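About us

Lurholm writes house rules for people who share a room with robots. We started in Drurninthorpe with a two-page checklist, which has since grown to 132 clauses despite our best efforts at pruning. Clause 1 is still "Know where the stop button is". It remains the one most often looked up.

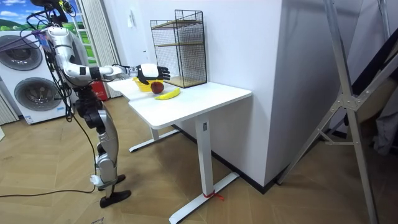
Safe Handling and Practice Team

Reaching for an apple on a desk falls under Part 2, which covers reach, grip and who may stand where. Trailing cables have a chapter of their own, and it is longer than anyone wanted.

Palesa Modise leads the team. Ehsan Shirazi drafts the rules and Atif Khokhar tries to break them, an arrangement both describe as friendly. Each rule is trialled for up to 800 hours before we print it.

The next edition is out in November. Objections are welcome until then, preferably with a clause number.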